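4. Envoyer les convocations et les badges

Section à lire AVANT d'ouvrir le module Invitations. Si la liste des membres n'est pas encore importée, retour à la section 2.

4.1 Préparer la liste

1. Ouvrir Watalero, onglet Cérémonies, puis Nouvelle cérémonie.
2. Choisir le type : intronisation, remise de prix ou séminaire seul. Pour une intronisation suivie d'un séminaire, prendre intronisation et cocher « programme associé ».
3. Saisir le nom de la salle tel qu'il doit apparaitre sur la carte. Pas d'abréviation.
4. Importer les invités (fichier CSV, séparateur point-virgule). Limite : 460 lignes par fichier. Au-delà, couper en deux et importer à la suite.
5. Vérifier la colonne Titre. Les distinctions (Me, Pr, Dr) passent, les titres honorifiques longs non – à remettre à la main dans la fiche.

Attention : un import lancé deux fois crée des doublons. Pas de bouton Annuler.

4.2 Intronisés et parrains

1. Dans chaque fiche d'intronisé, remplir Parrain. Champ obligatoire, sinon la fiche reste en gris et ne part pas à l'impression.
2. Ordre de passage : glisser les noms dans la colonne de gauche. Par défaut c'est l'ordre alphabétique.
3. Texte de présentation : 17 lignes maximum. Le reste est tronqué dans le livret, sans message d'erreur.

Note : si le parrain est lui-même orateur au séminaire, cocher les deux rôles. Sinon il recoit un badge simple et reste bloqué à l'entrée des intervenants.

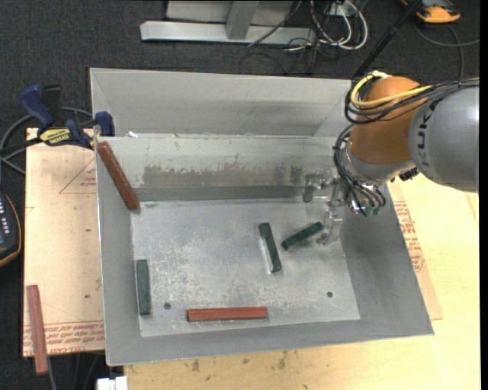
4.3 Presse et accréditations

1. Onglet Presse, puis Ajouter un média. Un média = une ligne, même pour plusieurs journalistes.
2. Ajouter ensuite les personnes sous le média. Photographe à déclarer à part, le badge n'est pas le même.
3. Joindre le dossier de presse en PDF. Le modèle Hervieu est fourni, dossier Modèles.
4. Valider. Le statut passe à « en attente » jusqu'à l'accord du responsable communication.

Attention : ne pas envoyer le dossier avant validation des noms par les intronisés. Une fois parti, les corrections se font par mail, un par un.

4.4 Impression des badges

1. Charger les planches Ludano, face mate vers le haut.
2. Lancer une page de test. Toujours.
3. Si le texte est décalé : Réglages, Marges, puis corriger la marge haute de 2 mm à la fois.
4. Imprimer d'abord les intronisés, puis les orateurs, la presse, et le public en dernier.

Note : la version Helley du module n'imprime pas les badges recto verso. Passer par l'export PDF.

Problème non listé ? Florian Marchal pour les imports et les fiches, Lieven Bosman pour l'impression. Indiquer le nom de la cérémonie dans l'objet du message, et joindre le fichier CSV d'origine.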